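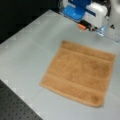 A tan towel on the gray table, with the gripper just behind it.

I have folded a great many towels in my life, and I'd guess you have too, and I don't suppose either of us ever thought of it as dangerous work. So when I tell you that the most useful lesson I've had in machine safety came from towel folding, I hope you'll bear with me while I get there, as I am not a quick teller of stories.

We had been running the folding trials at Drolwood for long enough that everyone had grown comfortable. The cell uses the Zuretow controller, and by last November it had logged 1,927 folds without a single stop that anyone would call serious. There were dropped corners and crooked edges, of course, and the odd towel that ended up in a sad little heap, but those are the sort of troubles you laugh over at lunch. Then one afternoon a gripper closed on terry cloth, the controller decided it had closed on nothing, and the arm went off to start its next move with the towel still in its fingers. The other arm had hold of the far end. They pulled against each other for 4 seconds before the force limit tripped, and in those seconds one of my colleagues reached in to free the cloth, the way you'd reach over to help a friend with a stuck zipper.

The hand was fine, I'm happy to say. The towel lost a hem. We wrote it up, and the report said "grasp detection fault," and for a day or two that seemed to be the end of it.

I've been unhappy with that phrase ever since. Yes, the detection was wrong. Thin, soft cloth squashes down to very little between two fingertips, and the threshold had been set using something stiffer. We changed it in a morning. But the part that keeps me up is the reaching in. We had a rule about hands and moving arms, printed and taped to the cabinet, and a very careful person broke it without a thought, over a towel! I believe I would have done the same. All those good folds had taught us that the machine was gentle, and the cloth looked so harmless that the arms holding it started to look harmless too.
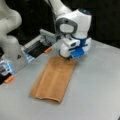
Hijazi, who read a draft of this, thinks I'm being too hard on people and too easy on the controller, and wrote back that any two-arm cell ought to stop both arms the moment they disagree about who is holding what, so that no hand is ever tempted.

I take the point, and we've since asked for exactly that change. Still, I'd like more than a software fix. At our sister shop in Fondano they count every time somebody wants to reach in, whether or not they do it, and they look at the list once a week over coffee. I thought it was fussy when I first heard of it. Now I think it's the most sensible habit in the building, and I'd like us to borrow it, along with a stop button placed where your hand would naturally go when the cloth gets caught. Ours was behind us, a good two steps away, and I had walked past it for months without once wondering why it was there.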